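Peslow Shared Kitchen: progress report to the Upadhyay Fund
Reporting period: to the end of August
Prepared by: Jitendra Bisht, project lead
Reviewed by: Henryk Pawlak, building services

1. Status

The work covered by this grant is the storage and unpacking side of the shared kitchen at Peslow. The cabinets and countertop were complete at the last report. During this period the kitchen went into daily use and we moved from fitting out to working procedures. Two of the three deliverables are closed. The third, a written standard for unpacking and storing groceries, is in its second draft.

2. Work done in the period

Counter and cabinets. All grey cabinet fronts were checked for alignment. Two doors were rubbing at the hinge side and have been reset. The white countertop was resealed along the wall joint. No chips or stains are recorded.

Drawers. The drawer layout from the June plan was kept, with one change. Dish towels moved from the bottom drawer to the top one after users kept leaving them on the counter. Cutlery went down one level. Labels were reprinted to match.

Unpacking area. The left part of the countertop is now set aside for groceries coming in. Shopping arrives in baskets or bags, is emptied there, and is sorted before anything is put away. Drinks are handled first. They are the heaviest items and take up most of the surface.

Bags. Used plastic bags were collecting behind the bottles. A holder has been fixed inside the end cabinet. Bags still turn up on the counter at busy times, mostly between 5 and 6 p.m.

3. Use

The kitchen had 31 registered households at the close of the period. Booking is by the hour. The unpacking area is not booked separately, and this has caused some overlap when two households arrive together. Henryk Pawlak has proposed a strip of tape on the counter to mark two bays. It will be tried before any permanent marking is made.

4. Problems and corrections

Bottles on their sides. Part-used juice bottles were being laid down on the counter during sorting. Three leaks were logged, all from caps not fully closed. The draft standard now says that opened bottles stand upright at all times and go straight to the refrigerator.

Small items. Sachets, cloths and similar light goods were getting pushed under heavier ones. A shallow tray was bought from Cukel for these. It is too deep for the shelf it was meant for and will be exchanged.

Glass. Glass jars and tumblers were being left at the corner of the counter. The draft asks users to keep glass back from the front edge. One tumbler was broken in the period. No injuries.

Shelf spacing. The lower shelf in cabinet 3 did not clear a tall bottle. It was dropped by one peg position. The shelf above lost height but still takes cans - this was checked with the stock then in the cabinet.

5. Draft standard, section on bottles

The section was rewritten after comments from users, who found the first version too long. Current wording:

Empty the basket before sorting. Stand full bottles upright, back from the front edge. Check that each cap is tight. Store water in the lower cabinet and opened juice in the refrigerator door. Put the basket back under the window.

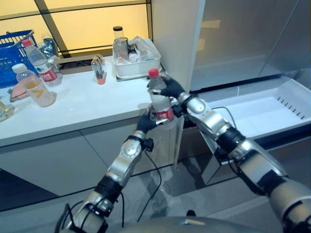 Where does bottled water go if the lower cabinet is full?
On the floor of the pantry, against the back wall, with the oldest stock in front. It should not be left on the countertop overnight.

6. Spending

Spending is within the approved budget. The bag holder and drawer labels were charged to fittings. The Cukel tray will be credited once the exchange goes through. The shelf liners supplied by Olo were invoiced late and will appear in the next statement. No transfer between budget lines is requested.

7. Next period

- Trial of the two marked bays
- Exchange of the tray
- Final text of the standard, printed and posted inside the end cabinet door
- Check of all hinges and drawer runners after 6 months of use

The open point for the fund is the print run. We would like to supply each household with its own copy of the standard as well as the posted one, and ask for agreement to charge this to the fittings line.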